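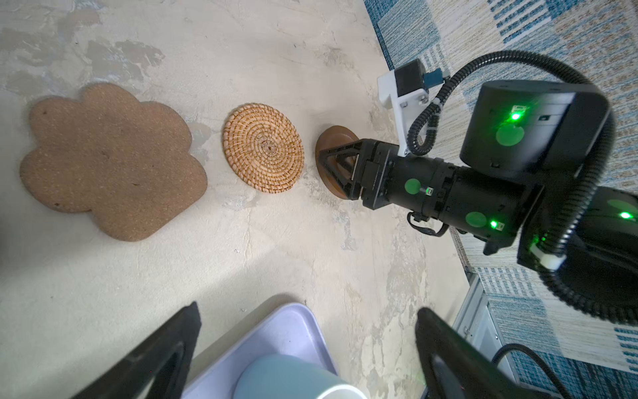 Cork, rattan and wood, with the gripper on the wooden one.

I help out with the after-school robot arm club at Rollwood, and the question I get most from other parents and club leaders has nothing to do with code. It's "what do you have them pick up?" Coasters! I'm a huge fan of coasters. They're cheap, they don't shatter, you probably own a few already, and each material gives the kids a different problem to solve. So I finally sat down and wrote out everything I've learned about using them (and looking after them, as they take a beating).

Picking your coasters

Go for a mix. Cork is the friendly one. It squashes a little under the fingers, so a sloppy grip often works anyway, and that's great for the first couple of meetings when everybody wants to see something leave the table. A cork coaster with a wavy edge is harder than a plain round one, since the finger may land on a bump or in the dip between two of them. Save it for when they're getting cocky.

Woven rattan has texture to hang on to, but check the braid around the outside before you use it. If there's a loose end, the gripper will find it. I put a dab of white glue on mine, press it with a clothespin and leave it overnight.

Wood with a raised rim is my favorite. You can grab the whole thing across, or pinch just the rim, and the kids will argue for half an hour over which is better. A smooth finish does slide, though. Ours picked up a faint shine where the fingers touch, and a wipe with a barely damp cloth followed by a dry one helped more than any of the fancy grip tape we tried.

Skip glass and ceramic. I know they look nice -- I also know what it's like to sweep under a cart.

Setting up the table

A mottled gray surface looks lovely and it's kind to the eyes, but dark coasters can get a bit lost on it when your camera software is picky. Try the lamp on the other side before you start changing settings. We wasted most of a meeting in September fiddling with numbers when all we had to do was turn off one overhead light.

Leave room between the coasters, more than you think. A gripper is chunkier than fingers, and the kids forget that the part behind the tips needs space too. I tell them to slide their own fist in between. If the fist doesn't fit, move things.

For start marks, use painter's tape and a pencil. Regular masking tape leaves goo if it stays down over a school break (baby oil gets the goo off, then dish soap to get rid of the baby oil).

The stacking game

Here's the one they beg for. Set out 6 coasters, start a kitchen timer at 200 seconds, and score one point for each coaster that ends up on the stack. Two kids per turn, one driving and one calling out directions. The caller may not touch anything! Swap after each round. We played it against the Clesach club last spring and lost badly, mostly on account of our stack leaning like an old fence post.

If stacking is too hard, have them move a coaster from one tape square to the next. Sorting by material is a good step up. Cups on coasters come last, and only plastic ones, and empty. Please, empty.

Cleaning up afterward

Cork: brush it off with an old toothbrush, then a damp sponge with a drop of dish soap. Don't soak it, and dry it flat under a cookbook or it'll curl.

Rattan: shake it, then go around the coil with a dry paintbrush. Crumbs hide in there (we have snack first, so, yes, crumbs).

Wood: wipe and dry. If it looks tired, rub in a tiny bit of mineral oil, but do it well before the next meeting. I once oiled ours the same afternoon and the poor arm dropped them all evening.

The gripper fingers want a wipe too. Power off first, dry microfiber cloth, and go easy near the cables. I keep one cloth just for that in a zip bag with the club's name on it, so it doesn't end up mopping juice.

Everything lives in a shoebox with a strip of felt on the bottom. I write the material on the lid in marker along with any repairs, and the last note on ours says "rattan, re-glue edge, 23 Feb 2025." I still have to pick up more glue.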